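The Case for a Plain Table and a Clear Floor

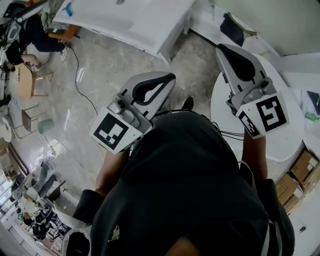 I have worked in shared rooms for most of my adult life, and I have come to hold a few firm views on them. The main one is that people spend too much on the things that go on the walls and far too little thought on the tables and the floor. A room where people work can have bare walls and be perfectly pleasant. It can't be pleasant if you have to step over things to get to your seat.

The room I know best at present is on the ground floor of the Suvari building. It has a concrete floor, grey and a bit blotchy, white tables and not much else that anyone would call decoration. Visitors sometimes ask when it is going to be finished. I think it is finished, or at any rate that the part that matters is. What it needs is to be kept in order, and that is a different job from buying more things for it.

I should say that I once believed the opposite. Before Suvari I had a desk at a place called Brellard, which had been done up at great expense. There were shelves on every wall and hanging plants and a long dark table with a live edge, the kind with the bark left on. The table cost more than my first car. You couldn't write on it without a board underneath, and you couldn't put a box on it without somebody wincing. People carried their work to the windowsills. By the end of my time there the windowsills were full and the table had a bowl on it.

So my first argument is for the plain white table. It is cheap, it wipes down, and you can see what is on it. That last point is worth more than it sounds. A small screw on a dark wood top is gone until you put your hand on it, while on a white top you see it from the door. The same goes for pen lids, washers, bits of tape and the crumbs from somebody's lunch. I have heard people say that white tables look dirty. They look dirty when they are dirty, and I'd sooner know.

We bought ours from Garer, second-hand, at £102 each for the big ones. They had some marks and one had a loose leg, which took ten minutes to put right. I have looked at new ones since, at £247, and I could not find what the extra money was for.

My second argument is about shape, and I expect more disagreement here. Most offices have nothing but rectangles. You can see why. They fit against walls and against each other, and whoever draws the plan can fill the room with them like tiles. A rectangular table is right for long jobs, for anything with a screen, and for laying things out in a row. But it has a head and sides, and people treat the end nearest them as their own. Leave three people at one for a week and there will be borders on it.

A round table doesn't have this trouble. No part of it belongs to anybody. You stand at it, do the thing you came to do, and go. For short jobs done on your feet, such as sorting, checking or unpacking, I would pick the round one every time. You can come at it from any side, and there is no corner to catch your hip on when you turn round. It does waste floor, I admit, and nothing sits neatly beside it. In a very small room I wouldn't have one. In a room of a decent size, one round table among the long ones earns its place.

The people who disagree with me usually say that a round table ends up as a dumping ground, exactly because it belongs to no one. That does happen. Ours spent most of last September under a heap of padded envelopes. But the long tables fill up too, and what builds up on them is worse, because it has an owner and you feel you can't shift it. With the round one, anybody may clear it. I clear it perhaps twice a week and have never had a complaint.

Now the floor. I am strict about floors and I know it annoys people. My view is that nothing should live on the floor of a workroom apart from furniture, feet and a bin. Everything else that is down there is either on its way somewhere or has been forgotten, and after a week it is very hard to tell which.

Cables are the worst of it. A black cable across a grey floor shows up well enough when you are looking for it, but people who are working aren't looking for it. They are carrying something, or watching their hands, or talking over a shoulder. You can be as careful as you like for 192 days and it only takes one. I have gone down over an extension lead myself, holding a tray of cups, and I knew the lead was there. I had put it there.

The usual answer is tape, and I don't think much of tape. It lifts at the edges, it collects fluff, and once a cable has been taped down it stays down for ever, even after the thing it used to feed has been moved to the other side of the room. I would sooner move the table to the socket. This sounds too obvious to need saying, and yet I keep meeting rooms where the tables were placed first, by eye, and the power has been dragged to them afterwards. Find the sockets, put the long tables there, and let whatever doesn't need electricity have the middle. Where a cable really must cross the room, use one of those rubber covers and take it up again when the job is done.

Then there are cardboard boxes. Two boxes stacked on the floor by a table are no trouble to anyone. They are handy, even, as somewhere to rest a folder. The trouble is that a stack of two turns into a stack of three, and a stack of three leans. Then somebody starts a second stack to take the weight off the first. I have seen a perfectly good corner lost like this in a month. The owner of the boxes will always tell you they are keeping them in case something has to go back. I'd guess very little of it ever does. If the boxes must be kept, flatten them. A flat box goes behind a cupboard and takes up no room to speak of.

At the Tsikata, where I rented a bench for a couple of winters, they had a rule that any box on the floor had to have a date on it in marker pen. After a fortnight it could be thrown out by whoever felt like doing it. I thought this was harsh until I saw how well it worked. People wrote the date, saw it each morning, and dealt with the box themselves. I have tried to bring the rule to Suvari without much luck so far, but I've left a pen out.

Coats and bags are a smaller matter, and I am softer on them. People need to put their things somewhere when they come in, and if there are no hooks they will use the nearest stand or chair or the end of a table. You can't blame them. Hooks cost next to nothing and a dozen of them by the door would sort out half the mess in most rooms I've known. It is odd that a firm will pay £660 for a chair and leave the person who sits in it to drape a jacket over a printer.

I don't want to give the idea that I like an empty room. I don't. A workroom ought to look like work is being done in it, with someone at a screen in one corner and someone else on their feet in another, and things out on the tables because they are in use. A tray left on the side is fine by me. So is a mug. What I object to is the layer beneath, the stuff that was in use once and has simply stayed, so that each new job has to be done in the space left over by the old ones.

Some friends tell me this is all a question of character, that there are tidy people and untidy people and you can't turn one sort into the other. I don't accept that. I am not tidy at home. My kitchen drawers would put you off your dinner. At work I am tidy because the room makes it easy: the tables are plain enough to wipe in one go, the floor can be swept end to end in five minutes, and there is a place to tip the rubbish. At Brellard, with its shelves and its plants, I was as bad as anyone.

If I had a small sum to spend on a room like ours, I would spend it on hooks first, then on a good wide broom, and then on having one or two more sockets put in. I would leave the walls alone for another year. Somebody has already offered us a large framed map for the back wall, and it's a nice enough map, but it has been leaning against a radiator since it arrived and I have swept round it four times — it can go up or it can go home.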